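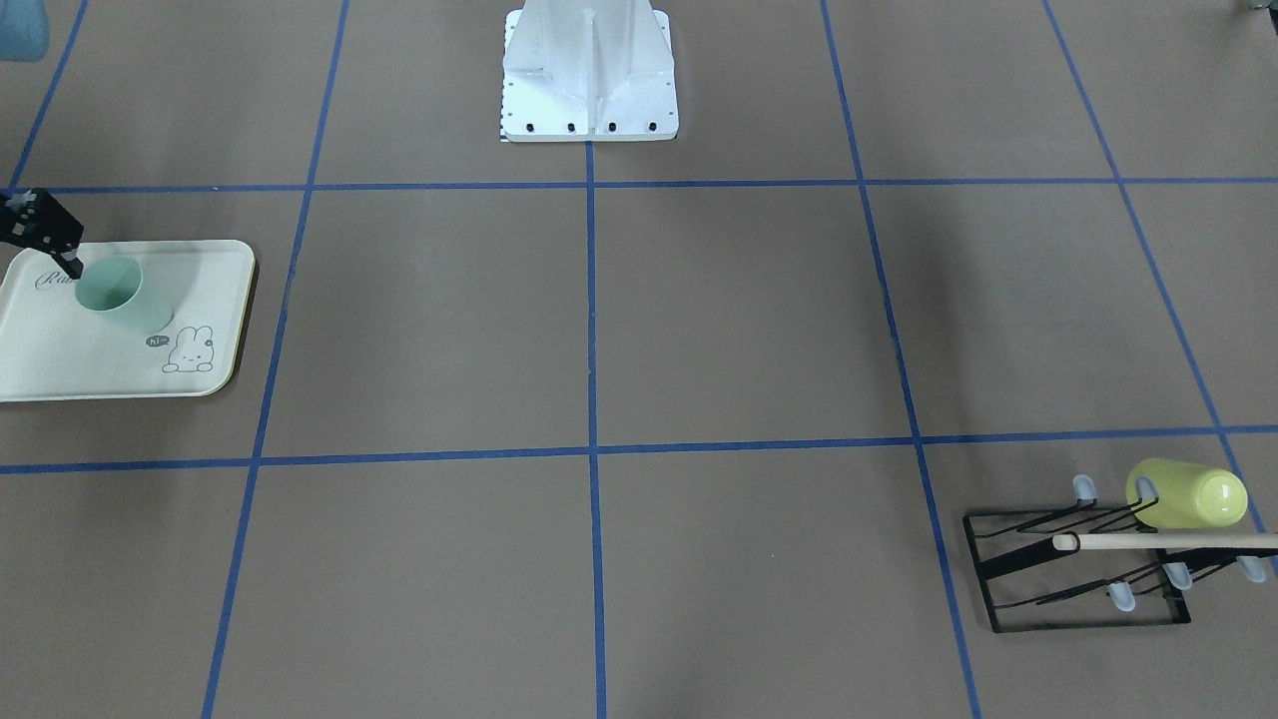 발표자용 원고. 배포 금지. 2021년 9월, 지적 재조사 담당자 연수 오후 과정.
발표 시간 30분, 질의응답은 별도.

## 1. 인사 및 발표 범위

안녕하십니까. 오늘 말씀드릴 주제는 오래된 지적도와 현재의 토지 이용 사이에 생긴 차이를 행정기관이 어떤 절차로 정리하는가 하는 문제입니다. 측량 기술에 관한 사항은 오전 과정에서 다루었으므로 되풀이하지 않겠습니다. 본 발표는 주민 통지, 경계 협의, 이의 처리의 순서로 진행합니다.

사례 지역은 Imumdale과 Anddale 두 곳입니다. 두 지역은 강을 사이에 두고 마주 보고 있으나 토지의 내력은 상당히 다릅니다. Imumdale은 농지 정리를 거쳐 필지가 비교적 반듯하고, Anddale은 비탈을 따라 밭과 집터가 뒤섞여 있습니다.

(여기서 잠시 멈추고 배포 자료의 지역 개요를 펴도록 안내할 것.)

## 2. 불일치의 유형

현장에서 만나는 불일치는 성격이 제각각입니다. 담장이나 배수로가 도면의 경계를 넘어 설치된 경우가 가장 흔합니다. 도면을 옮겨 그리는 과정에서 선이 밀린 경우도 있으며, 이때에는 한 필지만 어긋나는 일이 드물고 같은 도엽의 인접 필지가 함께 움직입니다. Anddale의 윗마을이 여기에 해당합니다.

도엽의 접합부도 유의하여야 합니다. 서로 다른 시기에 제작된 도면 두 장이 만나는 자리에서는 길이 끊기거나 이중으로 그려지는 일이 있습니다. Skakudwood 임야의 진입로가 그러하였습니다. 한쪽 도면에는 길이 있고 다른 쪽 도면에는 길이 없어, 토지 소유자들이 오랫동안 서로 다른 도면을 근거로 주장하여 왔습니다.

- 강조: 불일치의 원인을 먼저 기록하고, 경계안은 그다음에 작성한다.
- 원인 불명인 경우에는 '불명'으로 적는다. 추정을 원인란에 적지 않는다.

## 3. 주민 통지

통지서는 법정 서식을 따르되, 서식만으로는 내용을 이해하기 어렵다는 의견이 꾸준히 접수되고 있습니다. Imumdale에서는 서식 앞에 안내문 한 장을 덧붙였습니다. 안내문에는 조사 대상 필지, 현장 조사 기간, 입회하지 못할 경우의 대리 방법, 문의처를 적었습니다. 세금에 관한 문구는 넣지 않았습니다. 담당 부서가 다르고, 확정되지 않은 내용을 통지 단계에서 언급하면 이후 협의에 지장을 주기 때문입니다.

상속이 정리되지 않은 필지는 따로 관리하시기 바랍니다. 등기 명의인이 사망한 것으로 확인되면 통지의 상대방을 다시 확정하여야 하며, 반송된 우편물은 봉투째 보관합니다. 반송 사유가 봉투 겉면에만 표시되는 경우가 있습니다.

## 4. 경계 협의

(청중 가운데 신규 담당자가 많으면 이 부분을 천천히 진행할 것.)

협의는 현장에서 시작하는 것을 원칙으로 합니다. 두 지역의 측량은 Hashmi가 맡았으며, 현장 협의에는 측량 수행자와 행정 담당자가 함께 참석하였습니다. 측량 수행자는 측정 결과를 설명하고, 행정 담당자는 절차와 효력을 설명합니다. 이 역할이 섞이면 주민이 측정값 자체를 협의의 대상으로 받아들이게 됩니다.

Anddale의 협의는 7월에 마을회관에서 열렸습니다. 쟁점이 된 구간은 8개였고, 그중 2개 구간은 당일 합의에 이르지 못하였습니다. 합의되지 않은 구간 모두 배수로와 접하고 있었습니다. 물길의 어느 쪽을 경계로 볼 것인지에 대하여 양측의 기억이 달랐고, 참고할 문서도 충분하지 않았습니다. 행정기관은 결론을 권하지 않고 양측의 진술을 각각 문서로 남긴 뒤 회의를 마쳤습니다.

회의록에는 발언의 요지와 제출 자료의 목록을 적습니다. 합의서에는 반드시 도면을 첨부하고, 도면과 합의서 사이에 간인을 합니다. 구두 합의만으로 표지를 옮기는 일은 허용되지 않습니다. 임시 표지는 확정 표지와 색을 달리하며, 철거 일자를 대장에 기재합니다.

## 5. 이의 처리

이의신청이 접수되면 가장 먼저 접수 일자를 확인합니다. 기간의 기산점을 통지서 발송일로 오인하는 사례가 있으므로 도달일을 증명할 수 있는 자료를 함께 편철하여야 합니다.

신청의 취지가 분명하지 않은 경우에는 보정을 요구하되, 신청인이 사용한 표현을 담당자가 임의로 바꾸어서는 안 됩니다. '땅이 줄었다'는 기재는 면적에 대한 이의일 수도 있고 경계에 대한 이의일 수도 있습니다. 두 가지는 심의 자료가 다르므로 전화로 짐작하여 분류하지 말고 서면으로 확인하시기 바랍니다.

Skakudwood 진입로 건은 옛 임야대장 부본이 발견되면서 심의가 재개되었습니다. 부본은 다른 사업의 서류철에 묶여 있었습니다. 이후 해당 부서에서는 재조사를 시작하기 전에 인접 사업의 문서 목록까지 조회하도록 내부 지침을 고쳤습니다.

(예상 질문: 부본의 증거력. 개별 사안에 대한 판단은 답변하지 않고 심의 부서로 안내할 것.)

## 6. 기록의 보존

사업이 종료되면 도면, 측량 성과, 통지 기록, 협의 기록을 한 체계로 묶어 이관합니다. 전산 자료만 남기고 현장 야장을 폐기하는 일이 없도록 하여 주십시오. 야장의 여백에 적힌 지형 메모가 뒷날 표지를 찾는 유일한 단서가 되기도 합니다.

파일 이름은 지역, 도엽, 필지의 순으로 통일합니다. Imumdale 자료와 Anddale 자료는 초기에 서로 다른 순서를 사용하여 이관 단계에서 다시 정리하였습니다. 새로 사업을 시작하는 기관은 착수 회의에서 명칭 규칙을 정하고 용역 수행자에게 문서로 통보하시기 바랍니다.

## 7. 질의응답 안내

이상으로 발표를 마치고 질문을 받겠습니다. 진행 중인 분쟁에 관한 질문은 필지를 특정하지 않고 말씀하여 주시기 바랍니다. 통지 안내문과 회의록 양식은 연수 자료집 부록에 수록되어 있으며, 수정 가능한 파일은 교육 담당 부서에 신청하시면 받으실 수 있습니다.

(종료 후 서명부 회수. 배포한 도면 사본은 반드시 수량을 대조하여 반납받을 것.)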